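Home | Products | Guides | Spare parts | Where to buy | Contact

Seltatum Pantry Shelf Set -- Setup Guide
Section 6: Sorting and Loading the Shelves

Read this section after the frame is level and both side rails are locked (Section 5). Do not load any shelf until the rear clips have clicked into place.

Before you begin

Clear a table or counter close to the shelf. A surface with some grip, such as a mat or a piece of short carpet, keeps cans from rolling while you sort. Wipe the shelves with a dry cloth. Do not use spray cleaner on the rail tracks.

6.1 Sorting

1. Take everything out of the old cupboard and check the dates. Throw out anything that is past its date.
2. Group the items by shape first and by food second. Boxes, cans and lidded containers each load in a different way.
3. Line the items up along the far edge of the table and leave the near side clear for labels and dividers.
4. Set non-food items such as string, rope and candles apart. They go in the bottom drawer.
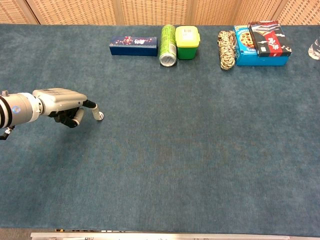
Boxes go on the middle shelf, which is 343 mm deep and takes most snack and cookie boxes with the lid flap closed. Load the widest box first and keep each stack to two boxes. Make sure the upper box sits fully on the lower one. If its front edge hangs over, as the black, red and white box does on top of the blue one, it will catch on the shelf lip when the shelf slides in. Move it back or give it a place of its own.

6.2 Loading

1. Slide the middle shelf out until it stops.
2. Place boxes with the printed end facing you.
3. Stand cans upright on the lower shelf. Cans may lie on their sides only in the Funix can tray (sold separately).
4. Put small lidded containers on the top shelf, no more than two high. If the label is on the lid, keep that container on top.
5. Coil any rope, tie it once around the middle, and place it in the bottom drawer.
6. Push each shelf in with both hands until the front edge is flush with the frame.

CAUTION: Do not put more than 24 lb on any one shelf. Load the lower shelf first. A top-heavy unit can tip.

NOTE: The top shelf of the 600 mm model has no lip. Fit the clear strip from parts bag C before you load it.

6.3 After loading

Slide each shelf out and back again. If a shelf drags, take off the heaviest item and try again -- do not force it. Check the rear clips again after 24 hours and tighten the side screws by hand if needed.

Go on to Section 7, Door and Handle.

Guide text: Elikem Dogbe. Questions about parts: Seltatum customer desk | Back to top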